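Skuvico Student Robotics Help Desk
Ticket 1725: Gripper closes early on bottles, sorting task
Opened by: Jana Baumgart, Giltthorpe student team
Status: Closed
Opened: 25 May 2025
Category: Two-arm kit / pick and place / student project

Problem as reported

We are a student team at Giltthorpe doing the bottle sorting task for our end of term project. Bottles start in a rack and go one at a time onto trays. Both arms are used. The program was written in Stemex and worked fine on the practice blocks.

With bottles, the fingers start to close before the gripper has reached its grip height. On the red ones this means we grab too high and the bottle swings when the arm lifts. On the yellow ones the fingers sometimes land on the cap and slide off. No error shows up on the screen. The log just says "grip done" and the arm moves on to the tray with nothing in it.

What we tried before opening this ticket:

Restarted the controller and both arms. No change.
Swapped the left and right gripper settings. No change, so we put them back.
Cut arm speed to half. Fewer drops, but the early close is still there.
Checked the finger screws. All tight.

The grip itself seems strong enough. If we jog the arm by hand to the right spot and send a close command, it holds.

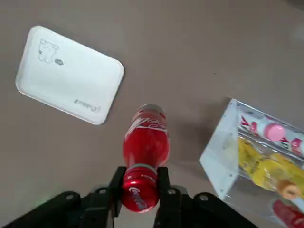

Red bottle in the gripper, wrist camera view.

Support reply, first round

Thanks for the clear write-up. If a manual close works and the programmed one doesn't, the fingers and motor are probably fine. Please send the settings file, the log from one failed run, and a view of the whole table. Also tell us whether the grip height was taught on the real bottles or carried over from the blocks.

Jana Baumgart, reply

Settings file and log attached. Grip height was carried over from the blocks. We added an offset of 39 mm for the bottles and used the same number for every row. The rack has three levels, red at the back and highest, then yellow, then white in front. The offset was measured on the front row only. Table view below.

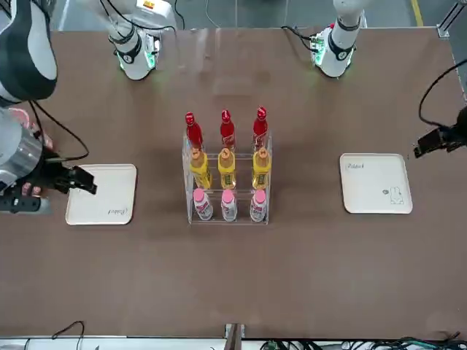 Steinbach had the same trouble on our kit last term, and a single offset was the cause for us too. With a stepped rack every row needs its own grip height. We also had the close command set to fire on a timer, so check that before you measure anything.

Support reply, second round

Agree with the comment from Steinbach. We read your log and there are 2 separate faults.

First, the offset. One value can't cover three rack levels. Teach a grip point for each row and store them by name.

Second, the close command. In your program it runs on a delay of 2 seconds after the move starts. The blocks were close to the home position, so the arm always got there in time. The rack is farther away. Replace the delay with "wait until move complete" and then close. Do this for both arms, since each has its own copy of the routine.

Please fix the close command first and test with one bottle on a tray before going back to the rack. Use slow speed for the test.

Jana Baumgart, reply

Changed the close command on both arms. Testing now with a yellow bottle on one of the trays. The first approach was with the bottle lying down, which our program also has to handle, because the second half of the task is picking up bottles that have been tipped.
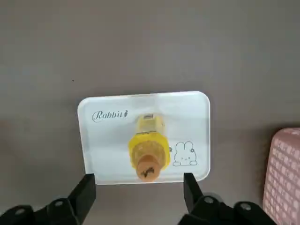

Do we need a separate grip point for bottles that are lying down?
Teach one for each bottle type. A bottle on its side is lower and the fingers need to come in across the body, so the upright height will not work.

Jana Baumgart, reply

OK, added those. The list of grip points is getting long, but it is easier to read than the old version with one number and a lot of exceptions. The table layout had to change a bit too. We took the rack away for the upright tests and stood the bottles on a flat white board at the back, so that every type starts from the same level. The rack goes back in when this part is solid.

Upright test on the yellow bottles is below. The log now shows a full stop before the fingers close.
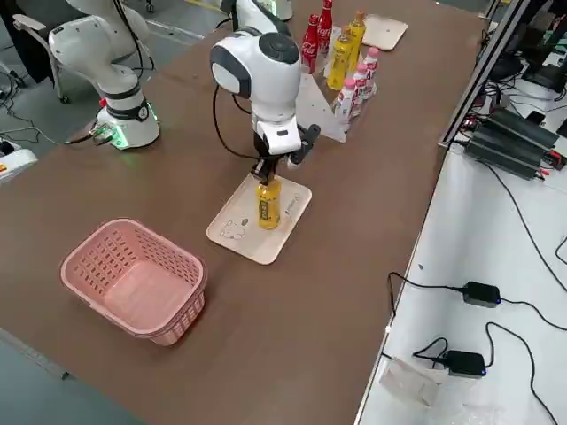

Upright test, yellow bottle gripped at the cap.

Support reply, third round

The new log looks right. Close command comes after move complete on both arms. For the cap grip, keep the lift slow. If you see slipping, lower the grip point a little at a time and don't raise the force yet.

Jana Baumgart, reply

Lowered the yellow grip point slightly and left the force alone. Re-taught all three rows with the rack back in place. No early closes in the log after that. We still have to clean up the hand-off to the second tray, but that is our own code. Fine to close this one.

Resolution

Timed close replaced with wait until move complete. Single height offset replaced with taught grip points per row and per bottle type. No parts replaced.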